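4. Setting Up a Tide and River Level Station

This section covers the Farkura level gauge at a fixed site such as a pier, a bridge footing or a river embankment. For gauges on floating platforms, go to section 6.

Before you start

Read the site sheet for your stretch of coast or river. It gives the local datum, the bench mark number and the highest level on record. If the site sheet is missing, ask the Desedbridge office for a copy before drilling any holes.

CAUTION: Do not work below the high water line on a rising tide. On tidal rivers, the water can keep rising for a while after high tide at the coast.

4.1 Mounting the gauge

1. Choose a vertical face that stays under water at the lowest expected level. Avoid the inside of a bend, where silt builds up.

2. Fix the upper and lower brackets with the bolts supplied. Tighten by hand first, then with the wrench.

3. Slide the stilling tube into the brackets with the inlet facing downstream.

4. Lower the sensor until the red mark on the cable lines up with the top of the tube. Lock the clamp.

5. Leave a drip loop in the cable before it enters the logger box.

Note: In estuaries with heavy sediment, fit the wide inlet cap. Monsoon rivers may need it from June until the water clears.
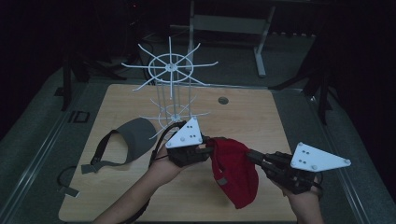

4.2 Setting the datum

1. Level from the bench mark to the top of the stilling tube. Run the line in both directions and write down both results.

2. If the two results differ by more than 5 mm, repeat the run.

3. On the logger, open Station, then Datum, and enter the mean value in millimeters. The Riis training site, for example, uses 1347.

4. Enter the station number. Numbers below 77 are kept for older stations and will be refused.

5. Press Save and wait for the green light.

CAUTION: Changing the datum later does not correct readings already stored. Download them first.

4.3 First readings

Let the gauge run through one full tidal cycle. Compare the logger with the staff gauge at high and low water. If the logger shows error 321, the sensor is out of the water; lower it and relock the clamp.

Send the completed station form to Marlene Kohlhase at Desedbridge. Keep a copy in the logger box.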